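How to Descale a Kettle Without Losing an Evening

If your tea has begun to crunch, it's time. The water in Beddale is hard enough to file a nail on, and my kettle goes from clean to quarry in eight weeks.

Fill it halfway with equal parts white vinegar and water. Bring it to a boil, switch it off, and go away for an hour. Peeking is allowed but does nothing.

Pour it out. Whatever is still clinging on gets a wipe with a soft cloth – never steel wool, unless you enjoy shopping for kettles. Unplug it first, and keep the base dry.

Now boil a full kettle of plain water and dump it. Do that again. Sniff. If it still smells like a pickle jar, do it once more, or resign yourself to interesting coffee.

Citric acid works too, and smells of nothing. Use two tablespoons to a quart of water and let it sit for 10 minutes after the boil. Rinse the same way.
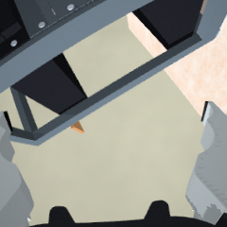

Can I use lemon juice instead of vinegar?
Lemon juice will do for a light coating, but you'll need the juice of several lemons and a longer soak.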